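Drallar to change refill pack material and open returns scheme at 78 shops

November 5, 2023

Drallar, the maker of household cleaning concentrates, has confirmed that its refill packs will move from a layered film pouch to a single-material polyethylene pouch. The change applies to the full range of washing-up, surface and shoe-care liquids. A returns scheme for used pouches and empty bottles will open in the same period at 78 shops operated by the retail group Okeke.

The new pouch has been developed with the packaging converter Vumitz. It replaces a laminate of two plastics with a thin barrier layer between them. The older laminate kept fragrance and solvent loss low over long storage, but the layers could not be separated once the pack was used, and most sorting plants sent it to the residue stream. The new film is polyethylene throughout, including the spout and the cap. Only the ink and a small amount of adhesive at the side seams are of a different material.

Pouch size remains 500 ml. The dosing instructions, the product formulas and the bar codes are unchanged. Retailers do not need to alter shelf spacing or outer case dimensions, although the empty pouch is slightly stiffer than before and stands more upright in the display tray.

Storage and drop testing

Work on the film began after customer service records showed that seam leaks were the most common complaint about the old pouch. Vumitz supplied four trial films. Two were withdrawn early on account of poor seal strength at low sealing temperatures, and a third gave a good seal but let through too much fragrance after eight weeks in a warm store.

The film chosen was held at 35 degrees Celsius for 20 weeks, filled with each of the liquids in the range. Weight loss was recorded every seven days. At the end of the period the shoe-care liquid, which has the highest solvent content, had lost more weight than the others but remained inside the limit set for the old pack. Filled pouches were also dropped flat, on edge and on the spout, both singly and in closed outer cases.

"The spout drop was the hard one," said Funmilayo Ogundipe, head of packaging at Drallar. "A polyethylene spout gives more than the old one did, and on the early samples the weld around the base opened up. Vumitz widened the weld and changed the shape of the base so that the load goes into the film over a longer line. We ran the whole set again after that and accepted the result."

The wider weld has made the neck of the pouch a little less flexible. Users who fold the pouch to empty the last of the liquid are advised to roll it from the bottom corner towards the spout. A revised drawing is printed on the back panel.

Filling lines

Two of the three filling lines at the Drallar plant have been converted. Sealing jaws have been replaced, and the jaw temperature is now held within a narrower band, as the single-material film has a smaller gap between the point at which it seals and the point at which it begins to distort. Line speed fell during the first weeks of the change and has since been restored on the washing-up line. The shoe-care line is still running below its former rate – this is expected to continue until a second cooling bar has been fitted.

The third line will be converted after the stock of old film has been used. Pouches in both materials will therefore be on sale together for a time. They can be told apart by the mark on the lower seam: the new pouch carries the polyethylene symbol, and the old one carries none.

"We looked at scrapping the remaining film and decided against it," said Babatunde Wike, operations director at Drallar. "It had already been made and printed. Running it out means a few months of mixed stock, and the shops have been told how to handle questions about that."

The returns scheme

Collection boxes will be placed near the entrance of each participating Okeke shop. The boxes accept Drallar pouches of both types and Drallar bottles of any age, with or without their caps, trigger heads or applicators. Packs from other makers cannot be accepted at this stage.

Customers are asked to empty the packs before returning them. Rinsing is not required for washing-up or surface liquids. Shoe-care packs should be left open until any remaining liquid has dried, and should not be rinsed into a sink.

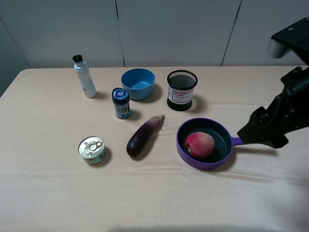
Full boxes will travel back to the Okeke depots on delivery lorries that would otherwise return with unused space. From the depots they will go to a sorting site run by Gurnidico, where the packs will be divided by hand into pouches, bottles and mixed parts. Old laminate pouches will be kept apart and stored until a suitable outlet has been agreed. New pouches and bottles will be shredded, washed and made into pellets.

The pellets will not be used in new liquid packs. Residual fragrance in the recycled material is too strong for that use, and the colour varies from batch to batch. Gurnidico intends to sell the material for drainage parts and storage crates, where neither point is a concern.

Xóchitl Espinoza, who manages the sorting site for Gurnidico, said the main unknown was the amount of liquid left in returned packs. "A pouch that looks flat can still hold a fair bit in the corners. We have put in a draining table and a larger catch tank than the first estimate called for. If the packs arrive emptier than expected, the tank will be oversized, and that is acceptable."

A trial of the scheme took place in August at a small group of Okeke shops. Bottles were returned in larger numbers than pouches. Staff reported that the opening of the trial box was too narrow for bottles with a trigger head, and the opening has been enlarged for the main scheme. The lid has also been given a catch after several boxes were used for general litter.

"Shop staff will check the boxes when they do the morning round of the entrance area," said Ikechukwu Onuoha, store operations manager at Okeke. "It adds very little to the work. The boxes have a liner that lifts out in one piece, and spare liners are held in the back store."

Prices and availability

The recommended retail price of the refill range is unchanged. Pouches in the new film are being sent to wholesalers now, beginning with the washing-up liquid. Surface liquids will follow, and shoe-care liquids will be the last to change. Trade customers with standing orders will receive the new pack automatically under the existing order codes.

A technical data sheet for the film, including seal strength and storage results, is available to trade customers on request. A list of shops taking part in the returns scheme will be shown on the Okeke website and on a notice at each collection box.

About Drallar

Drallar makes concentrated cleaning and care liquids for household use. Its products are sold through supermarkets, hardware shops and wholesalers.

About Vumitz

Vumitz produces printed and plain films, pouches and spouts for the food, cleaning and garden trades.

Media contact

Garba Onuoha
Press Office, Drallar

Pack shots of the new pouch and line drawings of the collection box can be obtained from the press office.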